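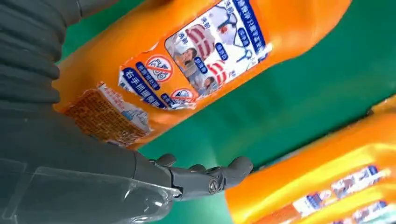 Flacons orange : debout, couchés, on garde, on jette ?

Forum Rangement et bricolage > Atelier, garage, cellier

mirabelle_du_9
Bonjour à tous ! Je refais mon étagère à produits depuis le début du mois de juin et je cale sur un truc bête. J'ai des gros flacons en plastique orange, bien brillants, avec des étiquettes imprimées en chinois (je ne lis pas un mot, à part le rond rouge barré qui parle à tout le monde). Debout, ils ne passent pas sous la tablette, il me manque 3 cm. Est-ce que je peux les coucher ?

Eichhorn
Salut mirabelle – chez moi c'est debout, toujours. Un bouchon, ça finit par suinter, et le jour où tu t'en rends compte c'est toute la tablette qui colle. Remonte ta tablette et puis voilà.

tontonwimis
Pas d'accord avec Eichhorn. Couchés dans un bac à rebord, ça se range très bien, j'ai fait tout mon garage comme ça. Par contre sans savoir ce qu'il y a dedans, je m'abstiendrais !

mirabelle_du_9
Remonter la tablette, j'aimerais bien, mais la maison est de 1931 et le mur s'effrite dès que j'approche la perceuse... Du coup je penche pour les caisses vertes, celles qui s'empilent. 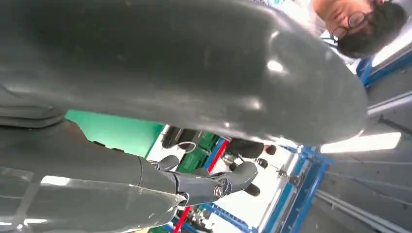 Caisses et étagères – suite du sujet

Eichhorn
Les caisses vertes, oui, mais pas trop hautes. J'en avais pris de 40 cm de profondeur chez Boltley et on ne voyait plus rien au fond, j'ai racheté deux fois le même produit.

mirabelle_du_9
Et le film transparent, vous le laissez ? J'ai un flacon tout emballé dedans, c'est froissé, ça brille, on a du mal à lire ce qui est collé dessous. En même temps ça protège l'étiquette, non ? Le plastique a plein de petits picots, je suppose que c'est pour mieux le tenir en main, et avec le film on doit perdre tout l'intérêt. 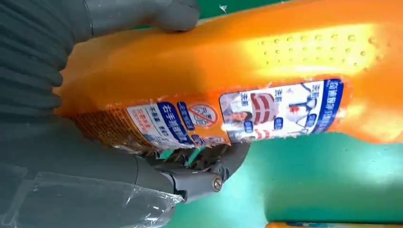

Precious Belmonte
Moi j'enlève le film dès que je range, il ramasse la poussière et il glisse. Et avant de coucher quoi que ce soit, fais traduire l'étiquette avec ton téléphone.

tontonwimis
+1 pour la traduction. Pour le film je le laisse, désolé Precious, une étiquette effacée c'est bien pire qu'un peu de poussière.

mirabelle_du_9
Bon, je traduis ce soir et je vous redis. Quelqu'un sait si les bacs Lilutbridge s'empilent avec les autres marques ?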